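장마 오기 전 우리 집 여름맞이 안전 점검표 (제 코멘트 잔뜩)

2026.7.3. | 글쓴이: 살림하는 Iva

작년에 장마 끝나고 나서야 베란다 배수구를 열어 봤다가 정말 크게 후회했거든요. 그래서 올해는 6월부터 종이에 하나씩 적어 가며 점검을 했어요. 전문가는 아니고요, 그냥 오래된 아파트에 7년째 사는 사람이 자기 집 돌아다니면서 체크한 거예요. 우리 집은 84제곱미터 복도식이고, 가스레인지 쓰고, 베란다는 확장 안 했습니다. 집마다 다르니까 필요 없는 칸은 그냥 건너뛰세요!

표시는 이렇게 했어요. ○는 이상 없음, △는 지켜보는 중, ×는 바로 손봐야 하는 것.

1. 현관과 복도

[○] 도어록 건전지
경고음은 없었는데 그냥 새 걸로 갈았어요. 밤 열한 시에 문 앞에서 9볼트 건전지 사러 뛰어 본 사람은 제 마음 아실 거예요.

[△] 현관문 도어클로저
문이 마지막에 쾅 하고 닫혀요. 옆면 나사를 아주 조금 돌렸더니 나아지긴 했는데, 비 오는 날 맞바람 불면 또 쾅. 기름이 새는 건지 봐야 하는데 새카만 때 때문에 구분이 안 가네요. 닦아 놓고 다음 달에 다시 보기로.

[×] 복도에 내놓은 물건
자전거랑 재활용 상자... 네, 저희 집 맞습니다. 대피 통로니까 두면 안 되는 거 알면서도 자꾸 내놓게 돼요. 자전거는 1층 거치대로 내렸고 상자는 그날 바로 치웠어요. 쓰고 보니 이제 ○네요.

[○] 소화기
압력계 바늘이 초록색 안에 있고 안전핀도 제대로 꽂혀 있었어요. 제조 연월도 꼭 보세요. 가정용 분말소화기는 10년이 기준이에요. 저는 신발장 안쪽에 넣어 뒀다가 이번에 밖으로 꺼냈어요. 장화 뒤에 숨어 있으면 급할 때 어떻게 찾겠어요.

2. 전기

[○] 누전차단기 시험 버튼
눌렀더니 딱 하고 잘 내려갔습니다. 한 달에 한 번 누르라는데 저는 올해 두 번째예요(반성). 컴퓨터 켜 놓은 채로 누르지 마세요. 저 작성하던 가계부 날렸어요.

[×] 멀티탭
거실장 뒤에서 문제의 멀티탭 발견. 구멍 하나가 누렇게 변했고 플러그가 헐겁게 흔들렸어요. 꽂혀 있던 게 제습기였으니 생각하면 아찔하죠. 바로 버리고 Gisier 걸로 2개 샀습니다. 개별 스위치 달린 거고, 선이 좀 뻣뻣해서 모서리 돌릴 때 불편한 것 말고는 괜찮아요. 제습기는 이제 벽 콘센트에 바로 꽂아요.

[○] 에어컨 전용 콘센트
플러그 뽑아서 먼지 닦고 다시 꽂기. 실외기 쪽 전선은 피복이 갈라진 데가 없는지 손전등으로 비춰 봤어요. 실외기 위에 올려 뒀던 빈 화분도 다 내렸고요.

[△] 욕실 콘센트 덮개
덮개 스프링이 약해져서 반쯤 열려 있어요. 부품만 따로 파는지 관리사무소에 물어보는 중이에요. 그동안은 드라이어를 방에서만 쓰기로 식구들하고 약속했는데, 저만 지키는 것 같기도 하고요.

3. 베란다와 창문

[×] 배수구
제일 걱정했던 곳! 뚜껑 여니까 흙이랑 낙엽, 왜 있는지 모를 빨래집게까지. 고무장갑 끼고 다 걷어 낸 다음 물을 두 양동이 부어 봤더니 시원하게 내려갑니다. 화분 두시는 집은 흙이 계속 흘러드니까 거름망 꼭 끼우세요.

[△] 창틀 실리콘
바깥쪽 아래 모서리가 손가락 한 마디만큼 들떴어요. 안쪽에서는 안 보이고 창문 열고 고개 숙여야 보여요(몸을 내밀지는 마세요, 저는 거울로 비춰 봤어요). 작년에 벽지가 울었던 자리가 딱 여기 아래라서 의심이 갑니다. 바깥쪽 작업은 업체를 불러야 해서 견적을 받아 볼 생각이에요. 고층에서 직접 하시면 절대 안 돼요.

[○] 방충망 고정
네 귀퉁이 다 눌러 봤고 안 흔들려요. 물구멍 쪽에 붙이는 망은 Penard 걸 썼는데 크기가 조금 커서 가위로 잘라 붙였습니다.

[○] 난간 흔들림
양손으로 잡고 흔들어 봤어요. 괜찮습니다. 난간 밖으로 걸어 둔 화분 걸이는 이번에 안으로 들였고요.

4. 욕실

[○] 바닥 미끄럼
슬리퍼 밑창이 다 닳아 있었어요. 바닥만 쳐다보고 있었는데 범인은 슬리퍼! 새로 샀더니 확실히 덜 미끄러워요.

[△] 환풍기
휴지 한 칸을 대 봤더니 붙긴 붙는데 힘이 없어요. 커버 떼서 씻으니 조금 나아졌어요. 소리는 여전히 탈탈거려서 여름 지나고 교체할까 해요. 커버 뗄 때 차단기부터 내리는 거 잊지 마시고요.

[○] 온수 온도
보일러 온수를 너무 높게 해 놨더라고요. 조카가 자주 놀러 오니까 한 단계 낮췄어요. 설거지할 때 살짝 아쉽지만 뭐, 참을 만합니다.

5. 주방

[○] 가스 호스와 중간밸브
주방세제 푼 물을 연결 부위에 발라서 거품이 올라오는지 봤어요. 없었습니다. 호스가 오븐 뒤쪽 뜨거운 데 닿지 않는지도 확인. 자가점검은 자가점검이고, 정기점검 오시면 꼭 문 열어 드리세요.

[△] 후드 필터
기름이... 말을 말죠. 베이킹소다랑 뜨거운 물에 담가 뒀는데 한 번으로는 안 돼서 두 번 했어요. 기름때는 불이 옮겨 붙을 수 있으니까 이건 청소가 곧 안전이에요. 아직 안쪽 구석이 끈적해서 세모.

[×] 도마
칼자국이 깊게 파여서 검은 점이 안 빠져요. 미련 없이 보냈습니다. 새로 산 건 Cáceres 도마인데 생각보다 무거워서 세워 둘 때 넘어지지 않게 벽 쪽으로 붙여 놨어요.

[○] 수저통과 조리도구
의외로 제일 빼먹기 쉬운 칸이에요. 장마철엔 통 바닥에 물이 고여서 미끈거리기 쉽잖아요. 내용물을 몽땅 식탁에 쏟아 놓고, 손잡이 금 간 것과 녹슨 것부터 골라내세요. 통은 물 빠짐 구멍이 있는 게 여름엔 훨씬 편하고, 구멍은 칫솔로 하나씩 문질러 주면 됩니다. 라벨은 물때가 끼기 쉬우니 떼고 쓰시는 걸 추천해요.

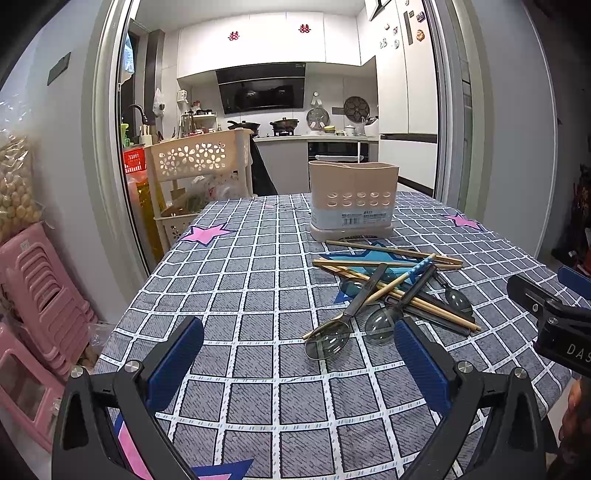
6. 비상용품

[△] 손전등과 보조배터리
손전등은 켜지는데 보조배터리가 완전 방전. 충전해서 현관 서랍에 넣었고, 얼마나 가는지 며칠 지켜보려고요.

[○] 생수
200밀리리터짜리 작은 병도 좀 섞어 뒀어요. 큰 병만 있으면 들고 나가기가 힘들더라고요. 유통기한 가까운 것부터 앞으로 빼 두기.

[×] 구급상자
열어 보니 화상 연고 기한이 지났고 반창고는 접착이 다 죽었어요. 체온계 건전지도 없음. 약국 가서 다시 채웠고, 지난 약은 폐의약품 수거함에 넣었어요. 싱크대에 버리지 마세요!

[○] 연락처 메모
관리사무소, 가스, 전기 번호를 냉장고 옆면에 붙였어요. 휴대폰에 다 있다고 생각했는데 휴대폰이 꺼지면 끝이잖아요. 글씨는 크게, 유성펜으로.

아직 남은 것: 창틀 실리콘 견적, 욕실 콘센트 덮개, 후드 안쪽 한 번 더. 견적 받으면 댓글에 금액이랑 같이 적어 둘게요. 혹시 복도식 아파트에서 도어클로저 직접 갈아 보신 분 계시면 어떤 규격 사셨는지 좀 알려 주세요, 문짝 무게를 어떻게 재야 하는지부터 막혔어요.

관련 글
- 제습기 물통 냄새, 세 가지 방법으로 씻어 본 후기
- 베란다 배수구 거름망 고르기
- 오래된 아파트 벽지 곰팡이 기록 (작년 장마편)
- 폐의약품, 우리 동네는 어디에 버리나
- 겨울맞이 점검표: 보일러와 수도 계량기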